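Clirulwood Robotics Club Newsletter

09/12/2023

PROJECT REPORT: TWO-ARM PACKING TASK

The two-arm group has moved from single-object pick and place to packing soft goods. The task is stated in the club log as follows: put folded clothing into a clear vacuum storage bag, close the bag, and leave it flat on the mat. Both arms must take part. An operator may stop a run but may not touch the bag once the run has started.

Soft goods were chosen for this term after the block-sorting task stopped producing useful failures. A block has one shape. A folded pair of jeans has a different shape every time it is set down, and a plastic bag has no fixed shape at all. The group expected most of the trouble to come from the clothing. Most of it has come from the bag.

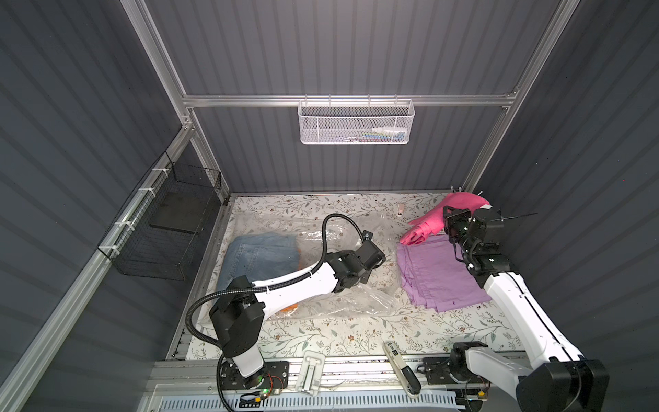
The two arms are run as a leader and a support. In the current program the left arm is the leader. It chooses the grasp point and sets the pace. The support arm holds, pins or lifts on request and otherwise waits at a park position on its own side. Raffaele Pace wrote the handoff code over the summer and named it Gonia. It is a short state machine with a timeout on every state. If a state times out, both arms open their grippers, back off and wait for the operator.

Runs are recorded by teleoperation first. Two members drive the arms through the full task, and the recordings are used to train the policy that later drives the arms without them. The group set a target of 435 recorded runs for the term. A run counts only if the bag ends up on the mat with all of the clothing inside. Partial runs are kept in a separate folder and labeled by the step at which they stopped.

Three failure types account for most of the partial runs. The first is a slipped film edge: the gripper closes on the bag, the film slides out, and the arm continues as if it were still holding something. The second is a double grasp, in which both layers of film are picked up together and the mouth never opens. The third is arm contact near the center of the mat. Motion is slowed whenever both wrists are inside the shared zone, and the zone was made wider after the first week of driving.

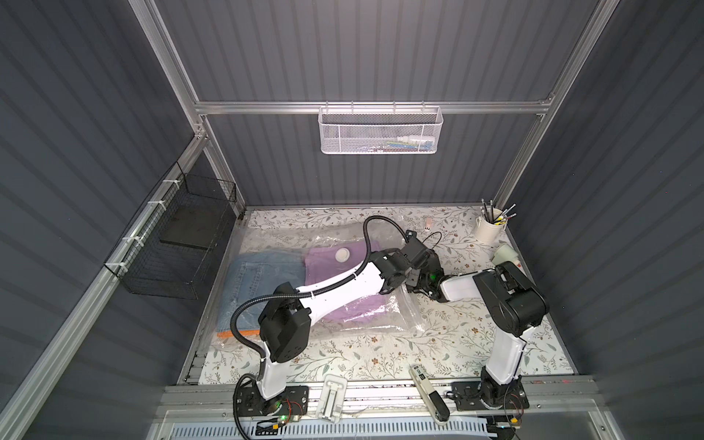
Both arms at the vacuum bag, with the denim and the lavender garment folded inside.

The valve is worth a note. It is round, white and easy to find against the plastic, so Reinhold Ostermann proposed using it as the reference point for the whole bag. This works while the bag lies flat. When the film bunches up, the valve tilts and the estimated bag position drifts toward the tilt. The present version takes the valve position only at the start of a run and ignores it after that. Members working on the vision code should pull the latest branch before changing anything in this section.

Grip force is still set by hand. At 4 on the club's scale the film is held without tearing in nearly every attempt, but denim can slip when it is lifted by one layer. A higher setting holds the denim and creases the film. Changing force between steps is the obvious answer and will be tested next. New drivers should leave the setting alone and write down any slip in the run notes, with the step number.

Camera work has been divided into fixed views and wrist views. The fixed views give the layout of the mat and are used for planning. The wrist views are used for the last part of each approach, when the arm itself can block the fixed view. Wrist footage also picks up a good deal of wall and background. It should not be trimmed out of the recordings, as the policy will meet the same background when it runs.
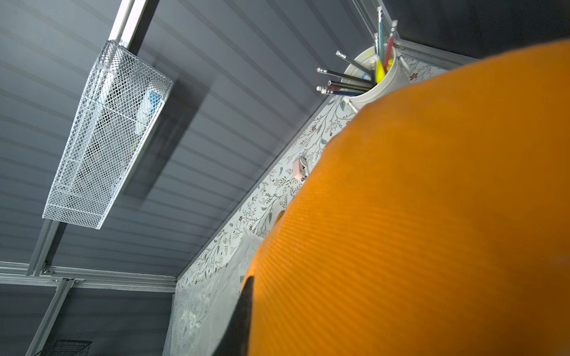
Reading time: 4 minutes

Storage is the other limit. The lab drive holds 4,000 recordings at the current settings, shared among all club projects. Duplicate uploads should be deleted by the person who made them. File names follow the pattern on the Prokberg page of the club wiki, with the driver's initials last.

The group will show the task at the spring open lab in May. The planned demonstration is one full run under the trained policy, followed by one teleoperated run with a visitor driving the support arm. Anyone who wants to be a driver for the demonstration needs to complete the safety sheet and ten supervised runs. Sign up with Raffaele Pace. Questions about the vision code go to Reinhold Ostermann.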